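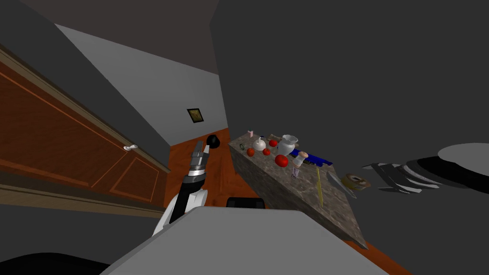
Entretien des plans de travail en pierre

Le service Conseil habitat de Samard met à la disposition des ménages les recommandations suivantes, applicables aux îlots et plans de travail en pierre naturelle. Elles complètent la notice remise par le marbrier, dont les prescriptions restent prioritaires.

Nettoyage courant

Le plan se nettoie chaque jour à l'eau tiède additionnée de quelques gouttes de savon neutre. On rince à l'eau claire, puis on essuie avec un chiffon en microfibre. Les eaux dures laissent un voile blanchâtre autour de l'évier — un essuyage immédiat suffit à l'éviter.

Produits à proscrire

Le vinaigre, le citron et les détartrants attaquent le marbre et la plupart des calcaires. Les poudres à récurer et les éponges abrasives ternissent les surfaces polies. L'eau de Javel est également déconseillée, même diluée.

Taches grasses

Recouvrir la tache de terre de Sommières, laisser agir une nuit et brosser doucement. L'opération peut être répétée. Si l'auréole persiste après 7 jours, il convient de s'adresser à un professionnel.

Traitement hydrofuge

Déposer quelques gouttes d'eau sur la pierre. Si celle-ci fonce au bout de quelques minutes, la protection doit être renouvelée. Le produit s'applique au pinceau plat, sur un support propre et parfaitement sec. L'excédent est retiré avant séchage. Prévoir une bonne aération de la pièce et maintenir les denrées à l'écart jusqu'au lendemain.

Joints et raccords

Les joints en silicone sont à contrôler une fois par an, de préférence en mai, avant les fortes chaleurs. Tout joint noirci ou décollé doit être déposé entièrement — un simple recouvrement n'adhère pas de façon durable.

Polissage fin

Les petites rayures du granit peuvent être atténuées au disque diamanté de grain 2000, utilisé à l'eau et à faible vitesse. Un essai préalable sur une zone peu visible est indispensable.

La fiche 74, consacrée aux éviers en grès, est disponible à l'accueil du service, ouvert le samedi matin.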